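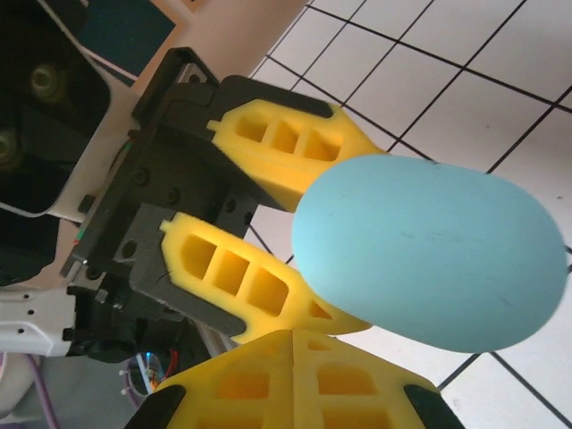 Reading time: 2 minutes

The ladder match is a type of professional wrestling bout in which a prize, most often a title belt, is hung high above the ring, and the first wrestler to climb up and unhook it wins. There are no pinfalls and no count-outs, so a match can wander a long way from the ring before anybody remembers the ladder.

Among smaller promotions, Galtetti Wrestling is fondly remembered for its July shows at Jelter Park, where the ladder match always went on last – usually as the light was going – and once ran to 42 minutes.
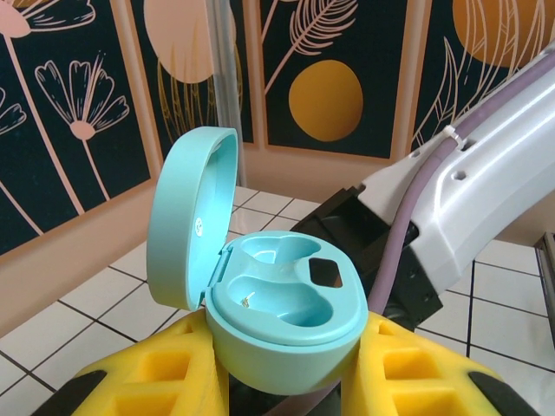 According to Dolores Mahmoud, those long bouts owed a good deal to the ladders themselves, which were heavy old things and took two wrestlers to stand up properly.

Rules vary a little from one company to the next. Galtetti's rival, Gronix, used a 30-minute limit, after which the belt simply stayed with the champion, and crowds never really took to that. Tag team versions are common too, and they do tend to get gloriously messy.

Comments (2) 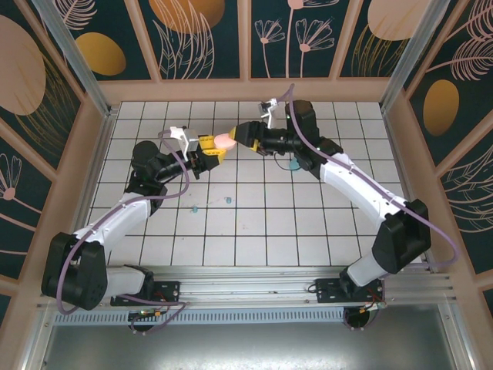 Dolores Mahmoud: Lovely to see Jelter Park get a mention! I'd still put the Gronix matches above them though, time limit and all.

Ropebreak: Could you add a bit on the tag matches please?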